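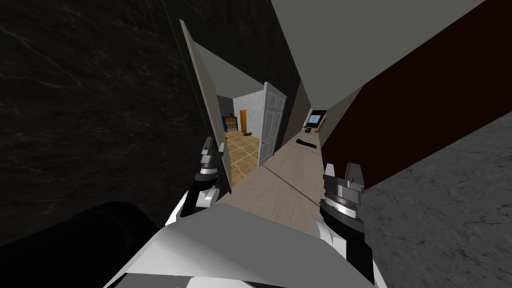 When does the space exhibit at the Stunenville library open, and do you need a ticket?

Doors open Friday at 10 and there's no ticket, you just walk in and sign the guest book. It runs through the end of May.

orbitfan_kerr
Posting this in the local history section because I am so excited! The Stunenville library is finally putting out its tracking station papers. If you didn't grow up here, the Cliltholm station listened in on satellites back when the whole county got its TV from one tower, and when it closed everything went into boxes. Logbooks, letters, hand-drawn antenna charts, more than 1000 photographs. My aunt typed some of those logs!

tapedeck7
Oh this is great news. Do you know if the audio reels are part of it? I've wanted to hear those for years.

orbitfan_kerr
I asked at the desk and they said 7 reels have been copied so far, and there will be headphones next to the logbooks so you can read along while you listen. Read along!! I may need to be dragged out of there.

Zitville_Mike_no_more
Glad it's happening, but I wish they had put it in Zitville. The station was closer to us and half the crew lived on our side of the river. Stunenville gets everything.

marblejar
Closer by what road? Cliltholm to Stunenville is a straight shot. You have to go all the way down to the bridge for Zitville.

Zitville_Mike_no_more
By where people lived, I mean. The softball team was a Zitville team. Look at the shirts.

marblejar
Okay, the softball team I'll give you. But the library has the cold storage and Zitville doesn't, and those negatives were curling up in the old building. I'd take them safe and a half hour away over ruined and next door.

orbitfan_kerr
You're both making me want to see the softball photos, which are in there, by the way. Second case on the left, according to the flyer.

slowcomet
Went to the preview for donors last night, so a few notes. The antenna charts are the best thing in the building. They're done in colored pencil, and whoever drew them had beautiful handwriting. The logbooks are open to the week of the big ice storm, when the night shift couldn't get home and kept writing down what they were eating (canned peaches, a lot of canned peaches). I stood there grinning like a kid.

My one gripe is the labels. Tiny gray print, down low. Bring your reading glasses.

tapedeck7
Did you get to the headphones?

slowcomet
I did! It's mostly hiss and then a voice reading numbers, and then you catch someone laughing in the background. The longest clip is 43 minutes and I listened to all of it.

tapedeck7
Sold. I'm taking the afternoon off.

pantrymoth
I'll be the grump and say I think they should have just scanned the lot and put it online. My dad worked there and he can't do the library steps anymore. A case full of paper doesn't help him.

orbitfan_kerr
Fair point, and I'd love to see it all online too. There is a ramp on the Kerr Street side, if that's any use to him. The front desk can open that door if you call ahead.

pantrymoth
I didn't know about the ramp, thanks. I still want the scans, but I'll ask him if he'd like to go.

slowcomet
Please do bring him. There's a wall of crew portraits with 30 faces on it and a lot of them have no name underneath. They've left pencils and cards so people can write in who they recognize.

pantrymoth
He will know every single one and he'll have something to say about most of them.

Zitville_Mike_no_more
Going Saturday with my brother. I'll check the shirts and report back.

marblejar
See you by the second case.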